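Larkex outage notes, readme

I keep this dataset because my street loses power a lot and I got curious (okay, a bit obsessed). It has 343 rows, one per outage, typed up from my own notebook and the Pilley neighborhood message board.

Columns are start, end, street, cause and notes. Times are local, 12-hour clock, sorry! 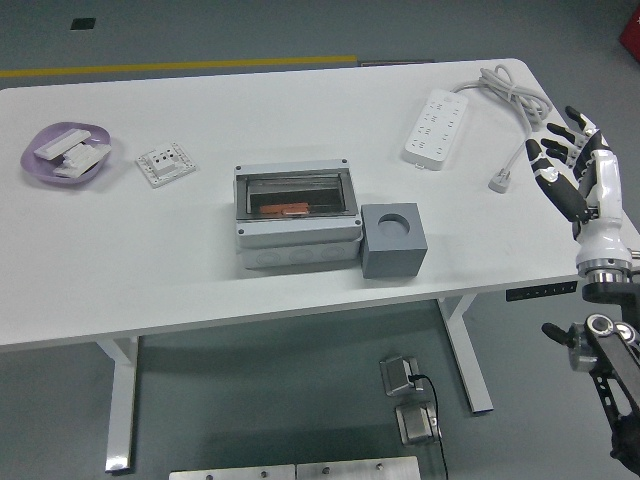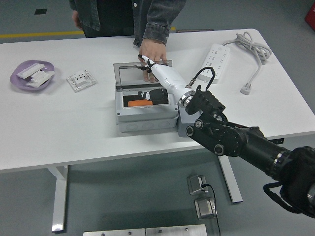
Cause is my best guess unless the notes say "utility". Rows from Clernier are patchy before June, so I'd leave those out if you're averaging anything. Five rows have no end time. Longest one so far is 780 minutes, and yes, I lost everything in the freezer.

Use it however you like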